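Ticket 453 - Hand-held gripper loses width signal during visitor demonstration
Project: Wernby
Opened by: Mayu Hayashi
Assigned to: Stefaniia Hrytsenko
Priority: high until the open day, then normal
Status: closed

Mayu Hayashi wrote:
In the rehearsal for the open day the gripper stopped reporting its opening width two times. The fingers moved normally by hand, but the value on the visitor screen stayed at 320 and did not change any more. After I unplugged the cable and plugged it in again, the value came back. We have guests from Tamayo on Wednesday and I would like them to try the gripper themselves, so please look at it before this.

Heriberto Cárdenas wrote:
Is it the same unit as in ticket 911? That one had a broken connector and I thought it was taken out of use.

Mayu Hayashi wrote:
No, it is the other unit. The one from 911 is still in the repair drawer.

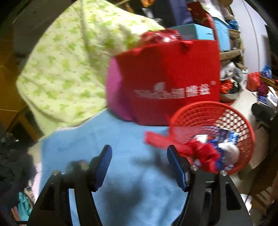

Stefaniia Hrytsenko
Demonstration support, Wernby project

I took the gripper through the bedroom tidying task, the same one we want to give to the visitors. At this point I hold it open over the light blue blanket, with the round red basket on the right side and the big red fabric bag behind. The blue pads face each other with a wide gap, so the screen should give a high number, and it did. I closed and opened the fingers slowly, then fast, and the number followed every time.

Then I tried to make the fault come. What I checked, in this order:

1. Restarted the screen program with the gripper already connected. Value correct.
2. Pulled lightly on the cable at the computer side. Value correct.
3. Turned my wrist far to the left, as a person does when reaching down into a basket. Value froze at 320.
4. Turned the wrist back. Value stayed frozen until I reconnected the cable.
5. Repeated step 3 with a second cable from the Gumham box. Froze again.

So the cable itself is probably good. I think the plug is pulled sideways when the wrist turns, and the program does not try to connect again after it loses the signal. These are two problems, and I would like to treat them separately.

For the plug I made a small loop in the cable and fixed it to the handle with a strap. I repeated step 3 many times after this and it did not freeze. For the program I can do nothing, I have no access to the Cadau repository.

Nilton Montoya wrote:
I can do the program. It will show "no signal" in place of the last value and try to connect again every 4 seconds. Please do not update the demonstration computer before I write here.

Nilton Montoya wrote:
Ready. You can update now.

Stefaniia Hrytsenko wrote:
Updated. I removed the strap on purpose and turned my wrist. The screen showed "no signal" and then the value returned without touching the plug. I put the strap back.

One request for the visit: left-handed people will have the cable crossing in front of the arm. Please let them stand on the other side of the bed, where the cable is free.

Consuelo Quispe wrote:
Noted for the visit. I will stand with the guests and Mayu will watch the screen. Can we keep the second cable in the room anyway?

Stefaniia Hrytsenko wrote:
Yes, I left it next to the computer.

Mayu Hayashi wrote:
The visit is finished. We saw "no signal" one time, when a guest stepped on the cable - it came back alone and he continued. The frozen value did not appear. One guest asked if the number is in millimeters, and I had to say that it is the raw value. Maybe we can write this on the screen, I will open a new ticket for it.

Closing this one. The strap stays on the handle, please do not remove it when you clean the unit.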